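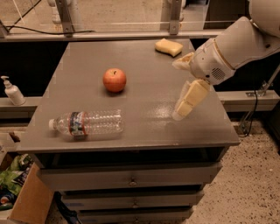
Clearing and Wiping a Shared Tabletop
Project report, Home and Workplace Studies
Rigoberto Arango

1. Background

The painted cabinet in our study room is used as a snack table, a desk and a place to drop things on the way out. By the afternoon it usually has food and drink containers on it, and people wipe around them. I wanted to find out whether the order of work changes how long a cleanup takes and how clean the surface looks at the end.

2. Objects

I kept the set small so that each trial could be laid out again quickly.

Apple: one, whole, mostly orange-red. It goes back to the fruit bowl.
Water bottle: clear plastic with a white screw cap, laid on its side. It goes to recycling.
Sponge: pale yellow, rectangular, placed near the back edge of the cabinet top.

The top is gray and matte, with light scuffing. I treated the scuffs as permanent and did not score them as dirt.

3. Method

Two orders were compared. In Order A the apple and bottle were put away first and the whole top was wiped in one pass, back to front. In Order B the sponge was picked up first and the objects were moved from one side to the other during wiping. I spread a teaspoon of cocoa powder over the top before each trial and used the same amount of water on the sponge.

I ran 80 trials, half in each order, all in November. Timing started when the first object was touched and stopped when the sponge was back in its place.

4. Results

Order A was faster in 88 percent of the paired trials. Most of the extra time in Order B went to the bottle. On its side it rolled when pushed, and I had to stop wiping to catch it — twice it went over the front edge.

The apple caused less trouble but left a ring of powder where it had been set down again. Order B left visible powder more often, mainly along the front edge.

5. Problems

Glare made the right side of the top hard to check. I started crouching to look across the surface from the side, but only after the first few trials, so the early scores for that area are less reliable. The sponge also began to wear at the corners and I did not replace it.

6. Next steps

I would like to repeat the trials with the bottle standing up. A second person should do the scoring without knowing which order was used. The scoring sheet and the timing table are in the appendix.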